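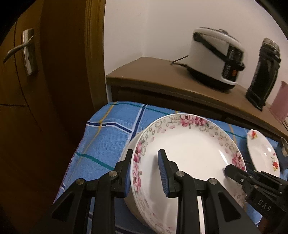 The plate with peonies, on my blue checked cloth.

Blog > Table and kitchen > Old dishes

I bought the peony plates in February, from a lady named Shirley Lachance who was emptying her mother's cupboard. She asked 15 dollars for all of them and I did not bargain. I like very much the rim, with the pink flowers and the thin curling lines between the leaves. The center is plain white, so even a boiled potato looks like a guest there.

The small saucer with red flowers is from another set. My friend Pallavi says I should not mix them. I think they are good neighbors, and the blue cloth is already so busy that one more pattern does not disturb anybody.

I wash these by hand, with water that is not too hot, and I put a paper napkin between the plates before they go back on the shelf. Last year I lost a bowl from my grandmother because I was in a hurry, and I still think of it when I open that cupboard.

On Sunday Ankit comes for lunch and I will make dumplings, about 50 if I have patience for the folding.

© Mi-kyung Maeng | Contact | Back to top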